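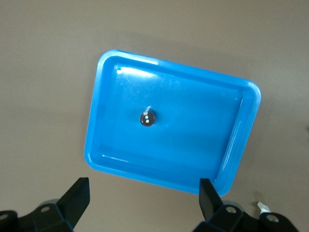
Page 3

About Dromine

Dromine is a small parts sorting and kitting shop. Customers send us loose hardware in bulk and we send it back counted, checked and packed in the order they want to use it. Most of what crosses our tables is small enough to lose in a shirt pocket: beads, caps, pins, spacers, short screws, washers, springs. We do not make parts and we do not sell them.

The company was started by Laimutė Strazds, who had spent years in the stockroom of a lamp repair business and was tired of opening kits with one piece missing. She rented two rooms above a print shop, bought a scale and a set of plastic trays, and took in work from former suppliers. The print shop has since moved out and we now use the ground floor as well. Laimutė still runs the sorting room and still answers the phone most mornings.

What we do

Work comes in three forms.

Sorting. Mixed lots are separated by size, finish or type. Some come from returns, some from a spilled shelf, and some from machines that were never cleaned out between runs. We ask for a sample of each part you expect us to find. Anything that does not match a sample goes in a separate bag and comes back to you with a note.

Kitting. We build small bags or boxes to a list. Our longest-running list is for Gelenik, a maker of drawer fittings, and has 8 lines on it. The smallest job we accept is a single kit. People who restore clocks and cabinets send us these from time to time, and we are glad to have them.

Checking. Parts are looked at one at a time for dents, burrs and marks in the finish. This is slow work and we charge for it by the hour.

The trays

Visitors usually ask about the trays, so they get their own section. We use shallow rectangular plastic trays in bright blue, with rounded corners, a raised rim and walls that slope in to a flat floor. The slope matters to us. A part can be slid up the side with one finger, and a round one rolls back down where it can be found again. A small dark shiny round piece shows up well against the blue, even when it is the only thing in there. On our tabletops, which are a plain grayish beige, the tray itself is easy to spot too.

The floors pick up fine scratches and scuffs and go a bit hazy with use. We keep a tray in service as long as it wipes clean and nothing catches on it. When a scratch is deep enough to feel with a fingernail, the tray moves to the packing side, where it holds labels and ties. The glossy walls also throw back some glare from the lights. People turn the tray a little on the table until the bright patch is off the part they are looking at, and everyone has their own angle.

One tray holds one part type. That rule goes back to the first month. An empty tray is tipped over a sheet of paper before it is used again, and a tray with even one piece left in it counts as a full tray until somebody has found out where that piece belongs. This has held up a shipment more than once – the record is an afternoon, over a cap that belonged to a lot already taped shut.

Where things are

Receiving is at the back door, next to the scale. The sorting room is up the stairs and has 5 tables. Packing is on the ground floor in what used to be the paper store. We call the two storage rooms Koppel and Irell, after the names painted on the doors when we moved in. Koppel holds customer stock waiting for work. Irell holds finished lots and spare bags. If your paperwork says "K" or "I" next to a line, that is what the letter means.

We have 497 labeled bins between the two rooms. A bin number stays with a customer for as long as they are with us, and repeat orders go back to the same place.

Working with us

Send a short list with your parts, even a handwritten one. Put each known type in its own bag if you can. Do not use rubber bands around polished parts – they leave marks that we cannot always remove.

Small lots normally go out within the week. January is our busiest month, as many customers do their stock counts then, and jobs received that month take longer. We will give you a date before we open the box.

Visits are welcome after 3 in the afternoon, when the morning lots are off the tables. Please ring at the back door. The front one sticks.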